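Mockus open day, quick notes before I forget it all

Got to Brorkinham late, missed the coffee. Parking is behind the tile place, not in front, the sign is wrong. 342 is the bus if you don't drive, it drops you at the gate. Signed in, got a sticker, lost the sticker.

Mockus does sorting. Lost property, shop returns, boxes from house clearances, whatever Purkis sends down from Gulileck on the truck. It all comes in mixed and goes out sorted, that's the business. I went because our thrift store is drowning in odds and ends and I wanted to see how people do it who do it all day.

Tour was Dace Vanags, fast talker, very good. Started in receiving. Cold in there, doors open both ends. Crates stacked up on the left, scales on the right. She said 1,407 crates came through in May, which was their biggest month so far. Each one gets a number and a line on a sheet. Paper sheet! They tried tablets and went back.

Then the hard stuff, what they call mixed smalls. This was what I came for. Anything that isn't clothes or books or dishes. Toys, glasses, bits of cable, tools, parts of things. It gets tipped into a bin on a table and spread out so you can see it all before you touch it. Dace was strict on that. Spread first, pick second. At our place we dig from the top and it takes forever, and the small things end up at the bottom with the dust. 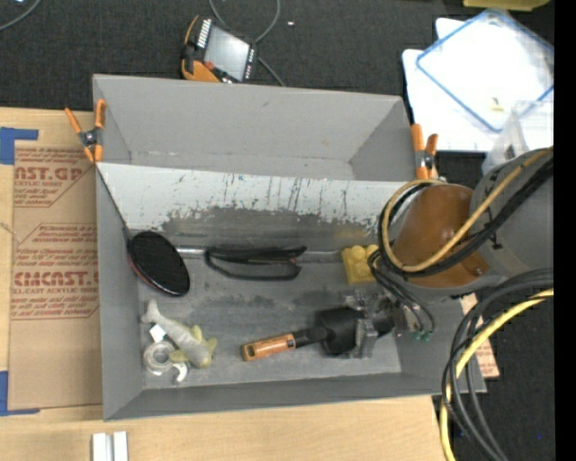 The bins are shallow enough to reach into without leaning, and the good ones have a panel down the length so there's a front part and a back part. You work in the front. The back stays clear until you need somewhere to put a thing you can't decide about. Simple. I've been using two dishpans and a shoebox for the same job.

Asked about the panel, is it bought or made. Made. Ott Krūmiņa in the workshop does them, and they use spring clamps so the panel comes out when someone needs the full width. He told me he'd tried screws and hated them. The bins get beat up, he doesn't care, he says a scratched bin is a bin people are using. Cheap clamps are fine, he said, just get ones with enough bite.

Soft toys are a sore subject. Somebody in our group asked why a toy fish would be in with hard things at all, and the answer is people throw everything in one box when they clear a room. Soft things come out first so they don't hide the little stuff. Tags get read if they can be read. If not it goes to the wash pile and gets priced later. Building blocks go in one tub, all brands, sold by the bag. Glasses go to a separate tray, and that tray goes back up to Gulileck once it's full, didn't catch who takes them.

Cables. Everyone groaned. Dzintra Rätsep runs the cable bench, room 343, up the stairs past the restrooms. Coil it, tie it, test it if it has a plug, cut bin if not. She had us all try the over-under coil. I was terrible. The guy next to me was worse so that was nice. Her tip was to deal with cables early, they lie on top of everything else and you keep moving them.

Lunch was soup and rolls in the break room. Soup good. Ate standing up becuase all the chairs were in the talk room.

Talk after lunch by Priit Ķēniņš, pricing. Too long, too many slides, but the part on bundles was useful. Odd single things don't sell on a shelf, they sell in a bag with other odd things. We could do that tomorrow. He sent round a handout and I have a spare if anyone at the store wants it.

Didn't see the baling room, it was shut for a repair. Didn't see the Purkis truck get unloaded either, it had come and gone before I got there. Deividas Dambrauskienė got there early and saw it, says it took them no time at all, two people and a roller track. Ask him, he took notes, proper ones.

Things I want to try at ours. A real bin on a real table, at hip heigth. A panel with clamps. Spread first. Soft stuff out, then cables, then the rest. Block tub by the register.

They're running it again in the fall, sign up at the front desk or call. Wear a sweater.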